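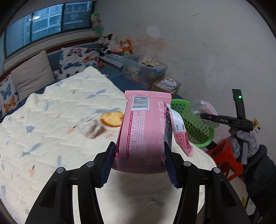
Eating in bed saves no time at all, whatever Lenka Hubáček claimed in our July issue. She says a snack upstairs spares you the washing-up. Perhaps – but you then have a quilt to deal with. A pink wrapper torn down one side, with a piece of yellow bread or cake lying right beside it on the cover, does not look like a saving to me.

Her other tip is to keep a bin by the bed. I have my doubts. A bin only helps if things go in it.

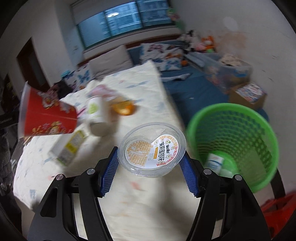

Green mesh bin, with a red paper cup still on the bed.

Replies to Horacio Vergara, please.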